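**Making a plain room kinder to sit in**
Project report, Interior Studies, Rojanasak workshop group

When our group was offered the upstairs room to think about, my first feeling was that there wasn't very much to work with, and I'm happy to say I have grown quite fond of it since. It is a bright, practical sort of place, with pale walls and a white ceiling, and everything that keeps the building running passes right over your head. We were asked to make it more welcoming without painting, drilling or moving any of the fixed parts, and our budget was 3000 baht, which sounded like plenty until we started pricing lamps!

I spent a good part of the first visit simply looking up. The pipes run on a slant across the ceiling toward a boxy white duct unit over the far wall, and between the beams there are fluorescent lights that leave hardly a soft corner anywhere. I had wanted to hang fabric under them, but our adviser, Nuanchan Somboon, kindly pointed out that fabric counts as a fixture, so that idea went back in the notebook. 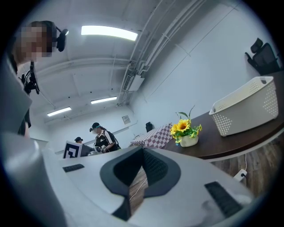

*Figure 1. Ceiling of the upstairs room, with the pipes, duct unit and strip lights.*

After that we turned our attention to lower things, and I think the project got better for it. Most of what a visitor notices on sitting down is at knee height or a little above, and a low, dark brown table with a smooth top gave us the one really warm color we had. We talked for a long time (longer than I'd like to admit) about what ought to go on it. Fresh flowers were my favorite, but they would have needed changing all through October, and we had no one to do it over the break. In the end we settled on artificial sunflowers, big yellow heads with brown centers and smaller blooms tucked in among the green leaves.
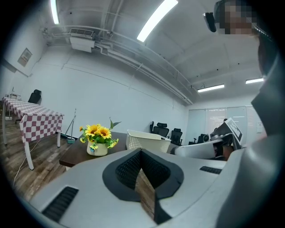

Yellow was my choice, and I stand by it, although one of my classmates argued hard for lavender. Against pale walls I felt a quiet color would simply disappear. We also bought two cushions and a small lamp from Vurkadano, and the whole lot came to 2431 baht. The lamp is the part I would do differently, as it barely shows with the ceiling lights on. If next year's group takes the room over, I hope they'll spend what is left on a good rug.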